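Filed under: Home & Workshop > Tips and Know-How

What I Brought Home From the Robot Open Day (Tips for Taking Apart an Old Computer)

2020-06-11

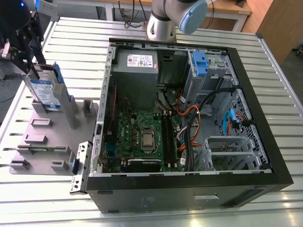 Start with the bench, and leave the screwdriver in the drawer

I had been meaning to deal with the old computers under our stairs since December, and like most jobs under our stairs they would have stayed there quite happily if Proltero hadn't opened its doors to the public. Proltero is a recycling workshop out past the Golen turnoff, and they were showing off the robot arms they are teaching to pull computers apart. I went for the robots (and, I'll admit, the sausage in bread) and came home with a page full of notes for my own garage, which I'm passing on to you with a cup of tea in hand.

The first thing I coveted was the worktable. It's white metal with long slats, and a tower was lying on its side on it with the panel off, so you could look straight down on the whole works. I had always done mine standing up, on the carpet, with a torch in my teeth. Lay yours flat! Your back will thank you, and so will your teeth. I don't have a slatted table, so I use the old laundry door on two trestles with a bath mat under the computer.

Before you open anything

Shut the computer down properly, switch off at the wall, pull the plug and hold the power button in for a few seconds. Touch bare metal on the case before you touch anything inside, and leave your woolly jumper in the other room. And please don't open the power supply itself, the metal box all the coloured wires come out of. It can hold a nasty charge long after it's unplugged. Lift it out whole if you must, and send it off as it is.

Give every part a place to go

My favourite bit of the day was a very plain one. Next to the tower there's a grey plastic tray with raised blocks and slots moulded into it, and the gripper was holding a hard drive there, still in its blue plastic caddy. A robot needs things to be where it expects them, the guide told us, and I thought well, so do I. I've since made my own version from a Tralloten cutlery tray, one slot each for drives, memory and brackets, and an ice cube tray for the screws. It cost me $11 and I haven't lost a screw yet.

Look for the coloured plastic

On the computer they had out, the caddy was bright blue and so was the release latch on the drive cage. Lots of makers colour the bits you are meant to press or slide, so hunt for those before you reach for any tools. If a part won't budge, stop and look again. I snapped a perfectly good clip last year by being stubborn.

Take a photo of the cables

There are always more cables than you remember, orange and yellow and red and black, looping all over the place. If you plan to put the computer back together, take a photo on your phone before you unplug a single one, and another halfway through. Pull on the plug and never on the wire.

Mind the hard drive

Your photos and tax returns live on it. Copy off what you want, then wipe it, or take it out and keep it at home until you've found a recycler you trust. Mine is in the biscuit tin with the spare keys.

If you get the chance to go to one of these days, wear closed shoes, arrive early and ask your questions at the end, when the guides have time for a proper natter. The 2 pm session was packed and I had to stand behind a very tall family. The D'Souza hardware shop on the way home has the little magnetic dishes at the front counter, if ice cube trays aren't your style.

Comments (3)

gumnut79: We did the 11 am one and the kids still talk about it. Never thought of laying the tower down, my poor knees.

Backshed Baker: Egg cartons work a treat for screws too. Write on the lid which hole is which.

fernyhill: Does anyone know if Proltero takes old printers? I have a mountain of them.

We use cookies to remember your preferences and see which tips are most read. By continuing to browse you accept our cookie policy. Accept | Manage settings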